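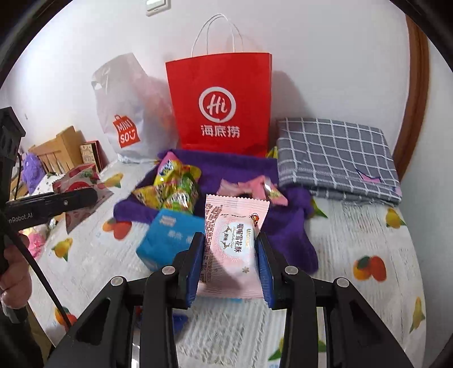 Visit report: Altton, Hundov
Subject: Maeng hand-held gripper kit and collection service

We went to Hundov in July to see the Maeng kit in use before Novico decides on a trial. Naima Shawky came with me. She runs the training side of our picking work and would be the main user of whatever we buy. I look after equipment and contracts, so this report leans toward the hardware and the terms. Her own notes on data format are going around separately.

Altton has its office on the second floor of a building behind the bus station. Parking is on the street and the signs are confusing. Use the lot past the bridge and walk back. Geeta Nishad met us at the door at 9:30 and stayed with us until we left in the afternoon. She set up the Maeng service and now handles the customers who are in trials.

What is on offer

Maeng comes two ways. You can take the kit, which is a pair of hand-held grippers with cameras, the cables, a recording unit, a calibration board and a case. Or you can take the service, where Altton's own people do the collecting to your task list and send you finished recordings. Most of their customers start with the service and some move to the kit later. We asked to see both, and Altton agreed to run the same household task in front of us and then let us run it ourselves.

We already know the general idea from the unit Naima tried last year. A person holds the gripper, does the task with it, and the camera on the tool sees what a robot wrist camera would see. The question for us was whether this kit is solid enough to hand to temporary staff, and whether the recordings are good enough to train on without a lot of cleaning.

The hardware

The grippers are black, with wide angled arms and two blue finger pads. The pads are ribbed and have more give than I expected. Geeta let me press one against the edge of a table and it came back to shape right away. They are held on with screws and can be changed with the driver in the case. A pad change took me four minutes the first time. Altton counts pads as a consumable and includes a spare set.

Each gripper is run by cable. I asked about a wireless version and was told one is being tested but is not for sale. The cable is thin and does not pull much, but it is there, and it does get across the work. On a bed or a table it lies on the surface beside whatever you are handling. Naima got hers under a bag handle once and had to stop.

Weight is acceptable. I held one for a full session and my forearm was tired but not sore. Naima has smaller hands and found the squeeze a little long at full opening. There is a shorter grip insert, which she preferred. If we order, we should ask for the insert on at least half of the units.

The case is good. The foam is cut properly, the latches are metal, and a missing part is obvious when you open the lid.

The household task

Altton has a furnished bedroom on the same floor that they use for home tasks. The job that morning was bed clearing, with shopping and snacks: carrier bags, a box of tissues, folded cloth, a purple towel, and a mix of snack packets and wrapped candy, all on a printed sheet. The operator picks up one item at a time, holds it where the camera gets a fair look, and sets it down in a new place. There is a short card with the rules, and the operator is expected to know it before starting.

I had wondered why they would bother with snack packets. Our own work is mostly boxes and bottles. After watching for a while I see the use of it. The packets are glossy, they crinkle, and they change shape when squeezed. Grip a pillow packet on the crimped seal and it folds over. Grip it in the middle and it stands up well between the pads. The wrapped candies are harder still, and when they are in a pile the fingers tend to bring up two or slide off all of them. The operator we watched took the pile from the side with the pads nearly closed. She was clearly practiced at it.

Cloth was the weak point. The towel would come up by whatever fold was nearest, and laying it down flat with a pair of grippers took several tries. Geeta said they grade cloth tasks separately and charge more for them. That is fair, but it is not on the price sheet we were sent, and I asked for it to be added.

Naima did the task after the operator. She had a ten-minute briefing and then worked alone. Her first two runs were rejected by the recording unit for moving too fast. The unit gives a tone when the tracking is unsure, and it took her a little time to stop ignoring it. After that her runs were accepted. I think a new person could be useful within a morning, provided someone who knows the tool is in the room.

Lunch was sandwiches in the office. The coffee machine was out of order, so bring your own if you go.
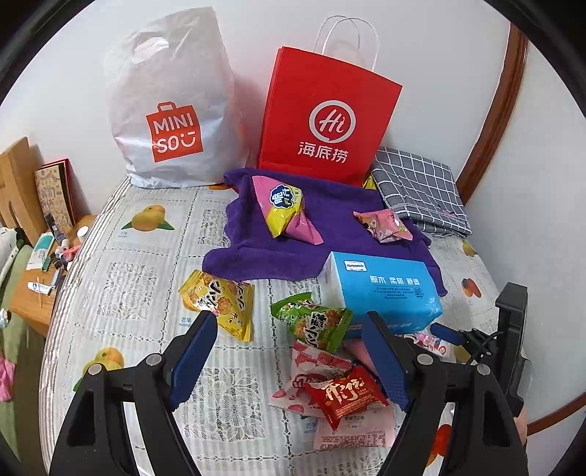 Recordings and review

After lunch we sat at a screen with Geeta and went through the sample set. It holds 311 recordings of the bed task, made by several operators over a few weeks. Altton's reviewers had flagged 68 of them. We asked to see the flagged ones first, and there was no objection to that.

The largest group was flagged for the view. The lens on the tool is very wide, which is useful, because it shows the fingers and most of the bed together. It also means the walls bend toward the edges and the items at the sides are stretched. Their software corrects for this in the export if you ask for it. Naima wants the uncorrected version as well. Geeta said both can be delivered at no extra cost, and we should get that in writing.

The next group was flagged for the hands. With a pair of grippers in use, one tool often crosses into the other one's view, sometimes with the operator's hand showing. Altton keeps these recordings and tags them. Our last supplier threw them away. I would keep them, since a robot with two arms will see its own second arm the same way.

The rest were dropped items, long pauses, and a few where the operator had started before the calibration finished. Those are removed from delivery and not billed.

We then looked at recordings that had passed. They were good. The finger opening was logged cleanly and matched what we could see on screen. Small printed text on packets was readable in many of the close views. The shiny wrappers gave some glare, more on the yellow and green ones near the middle of the bed, but you could still tell where one packet stopped and the next began.

One thing I did not like. The item list for each session is typed by the operator from memory at the end. We compared a few lists with the video and found a snack listed under the wrong flavor and a wrapper that had not been listed at all. For our purpose the item names matter. Geeta took the point and offered to have lists checked by a second person for our sessions.

Privacy

Home tasks are done either in Altton's own room or in the homes of operators who have signed up for it. In a home, things get into view that have no part in the task, such as a bedside table with personal items on it. Altton asks operators to clear paperwork, photographs and medicine before starting. Reviewers check for faces and readable addresses and blur them. Naima asked how long the unblurred files are kept. The answer was 36 days, after which they are deleted on a schedule. We were shown the schedule page. It would be better if we could ask for early deletion, and this is still open.

Brand names on bags and packets are left as they are. I do not see a problem with it for internal training, but our legal people should say so.

Support and terms

Support is by phone and email during office hours. A faulty gripper is swapped, with the replacement sent before the old one goes back. The firmware is updated from the recording unit and took eleven minutes when we watched it, during which nothing else could be done. I would not want operators to start that in the middle of a shift. There is a setting to hold updates until evening.

The minimum term for the kit is three months. The service has no minimum term, but the first order must be for at least one full task list. Training for our staff is one day at Hundov or one day at our site, and travel is extra for the second.

Our view

Naima and I agree on most of it. The grippers are well made and simple to repair. The review process is more careful than what we have now. The cable is a nuisance we can live with. Cloth handling and item lists need work on Altton's side.

We suggest taking the service first for one task list, using packaged goods close to our own and leaving cloth out, and then a three-month kit trial with two pairs if the recordings hold up. Naima would like to be in the room for the first day of collecting.

Still to come from Altton:

Revised price sheet with the cloth rate
Written confirmation on corrected and uncorrected exports
Answer on early deletion
Delivery time for the short grip inserts

Geeta has promised the price sheet first. I will forward the other items as they arrive.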